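Squash chutney setting too thick after a month in the jar

Preserves and Pickles > Chutneys and relishes

brenside_jars
I have made the same squash and apple chutney three years running and this is the first batch to go stiff. Prepared weight of squash was 1,778 g, apple 920 g, onion 400 g, cider vinegar 1,000 ml, light muscovado 600 g. Simmered uncovered in a wide pan until a spoon dragged across the base left a channel that held. Potted hot, lids on straight away. When I opened a jar in September it came out in one lump, like quince paste. Flavour is fine. What have I done differently?

Lelel
Which apples? Early windfalls carry a lot more pectin than stored fruit. 920 g of underripe Bramley with that much acid and sugar will set on its own.

brenside_jars
Bramley, yes, picked early. Previous years were late ones from the shed. I had not considered that.

McAlister
I don't think it is the apple. It is overcooked. The channel test is all over the books, and it is a poor test in a wide pan because the layer is so shallow. Chutney thickens a good deal as it cools. Weigh the pan empty, weigh it full, and stop at a fixed loss. I stop when a third of the starting weight has gone.

Lelel
Overcooked chutney goes sticky and dark. A clean lump that holds its shape is a gel. They are different faults.

McAlister
They can both happen in the same jar. The longer it cooks the more concentrated the sugar is, and the firmer any gel will be.

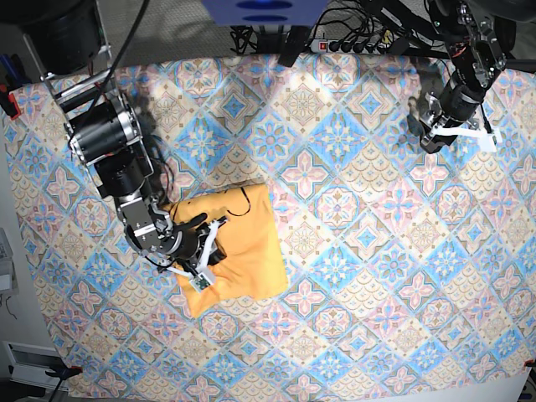

Either way, the weighing costs nothing. My last batch went in at 2,922 g before the vinegar and I wrote the final weight on the lid, so I can repeat it. Without a figure you are guessing from one year to the next.

jeltell
What squash was it? Crown Prince is dry and floury and takes up liquid for weeks after potting. Butternut gives water out. I had to add 150 ml of vinegar when I changed over.

brenside_jars
Crown Prince this year, butternut before. So that is two changes plus the cooking time, which I did not note down.

Ctibor Machala
Can the open jar be rescued? I had the same thing with a marrow batch. I warmed it gently with a few spoonfuls of vinegar, stirred until loose and kept it in the fridge. It was sharper but perfectly good with cheese.

Lelel
Fine for one jar. I would not re-pot the whole lot - a second boil dulls the spice and you need fresh lids.

brenside_jars
Agreed, the rest stay as they are and get sliced. Next batch will be Crown Prince again with late apples, extra vinegar, and the pan on the scales.

McAlister
Change one thing at a time or you will be back here next year.

brenside_jars
Late apples first, then. Will post the weights.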